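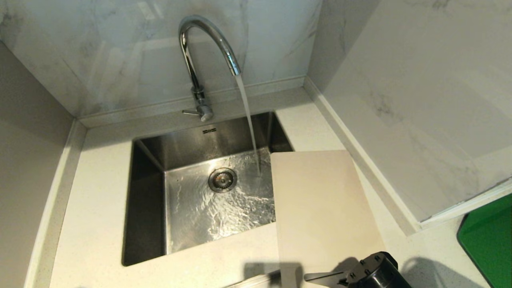

Subject: Re: [Skirkuva-users] depth dropouts over running water
From: Halima Barasa

Esther Barasa wrote:
> Does the policy still stall when the tap is on? In April we
> lost most of the sink tasks that way, and I'd like to know
> before we book the Lyimo kitchen again.

Much less. I retrained on the same 3000 demos but masked depth wherever it changed between two consecutive readings by more than 15 mm, and let the color input carry those areas. With the faucet running it now fails 9 trials out of 25, and 15 out of 25 without the mask.

Most of the remaining failures are bad grasp heights near the steel basin. The mask doesn't help there, as the wrong readings off the metal hold steady.

Code is in the Onurcombe branch. Please try it on your arm before I merge.

Halima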